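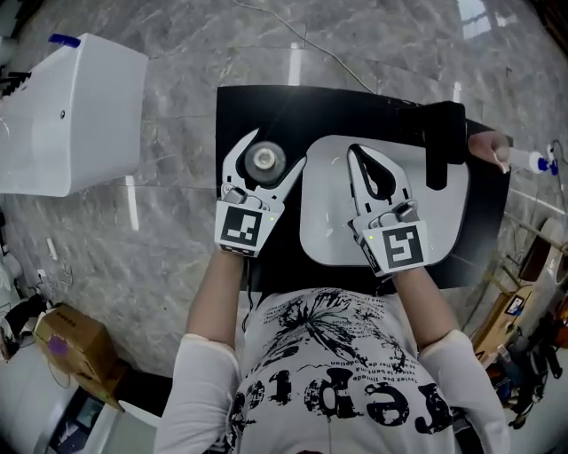 Johannes Gumede wrote to ask whether parts can stay in the tray overnight, and his question now heads this page because it affects most of the others. Yes, they can, provided the tray is on a level floor and the parts do not touch each other.

Truvdale parts trays: frequently asked questions
Last revised 4th May

Can I use the tray directly on a stone or tiled floor?
Yes. Wipe the floor first. Grit under the base will scratch both surfaces and may tilt the tray.

How should ring-shaped and disc-shaped metal parts be laid out?
Flat, with the centre hole facing up. Do not stack them. Leave 5 mm between neighbouring edges.

Where do plates and covers go?
On one half of the tray, with metal parts on the other. Brackets may stand upright if the foot is wide enough. Otherwise lay them down.

Can capped bottles be kept in the tray?
Only while in use. Close the cap before putting the bottle down, and store it elsewhere afterwards.

What about cables?
Route them behind the tray and away from where you kneel or stand. A cable must not pass under the base.

Which size do I have?
The code is moulded underneath. Code 324 is the standard tray and code 61 is the shallow one. The Greklow liner fits code 324 only.

How do I clean it?
Warm water and washing-up liquid. Solvents dull the finish. Ilídio Rocha reports that the liner takes 6 hours to dry at room temperature, and our own tests in April agree.

Are replacement liners available?
Yes, from the Plulovholm depot. Quote the tray code when ordering.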